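FOR IMMEDIATE RELEASE
April 16, 2024

Peno opens home laundry demos to robot labs

LESTBRIDGE - Peno, maker of hand-held teaching grippers, today put out its first set of household demonstrations. 449 recordings, 28 homes. All of it clothes and bedding, all shown by hand. Free for research use, sign-up required.

No robot needed in the house. A person holds the gripper, works the fingers, does the chore. The camera on the tool keeps the view and the motion, and a robot arm learns from that later.

"We wanted real bedrooms, not a lab table with one towel on it," said Josiane Delaunay, head of data at Peno. "People fold on the bed. So thats where we went."

Sessions run up to 62 minutes. Demonstrators get a short practice first, then work at there own pace.
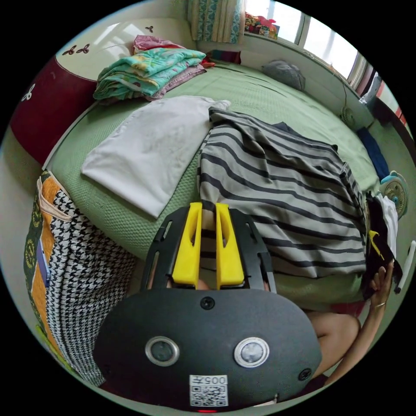
Striped garments are in the set on purpose. So is textured bedding, which gave early models trouble. Next up: kitchen tasks, planned for December, with partner Tonilel handling the remote-control side for arms that are already installed.

Labs can ask for access through the Peno web site. Replies within four working days.

Press contact: Carter MacLeod, Peno, Lestbridge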